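Two days at the Treka textile fair

The Treka fair takes place in a hall that used to sell tractors, and the parking lot is still laid out for them. I paid 20 for a day pass, 30 for the second day (the second day is more expensive, and the woman at the desk agreed that this was strange), and followed the arrows to Bedding and Household Linen.

I had come for sheets. My wife and I run four guest rooms and we go through cotton the way other people go through milk. The catalog listed 2,828 products, a good share of them white.

Waldemar Głowacki was on the Jindasis stand, where they finish and print cotton for small hotels. He let me rub a swatch with a damp cloth for as long as I liked, then handed me a second cloth. His view is that guests forgive a thin towel and a noisy pipe but will write a full page about a scratchy pillowcase. I have the reviews to back him up.

Prints are having a good year, especially blues. I have been suspicious of printed sheets ever since the sailboat set of our first season, but small white geometrics on a soft blue are easy to live with, and they look fine rumpled, as they are going to be by nine in the morning anyway. 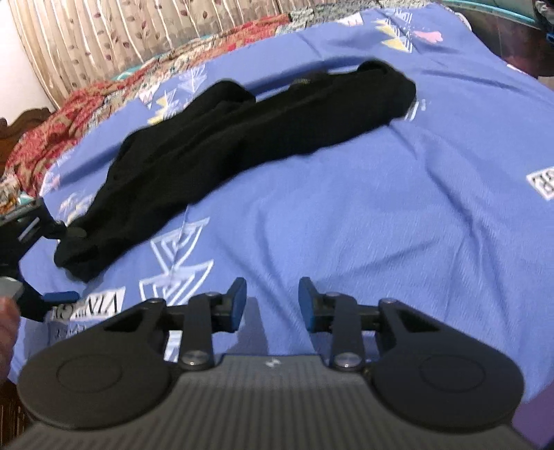
The Kastance talk

Erasto Mabula spoke after lunch on laundering at low temperatures. The microphone worked for the first half. I got down that he washes dark knits apart from everything else, that he thinks most of us use too much detergent, and that fabric softener on towels is a crime. Somebody behind me sighed through the whole softener section. I believe she sold softener.

Food and getting there

The cafeteria does a decent bean soup and a coffee best treated as a hot drink. Bus 100 stops at the gate, but the last one leaves before the hall closes – plan for that, or walk.

I ordered six sets from Jindasis and a box of pillow protectors from Latuheru that I could have bought at home. The next fair is in February. I'll go for one day, the cheap one.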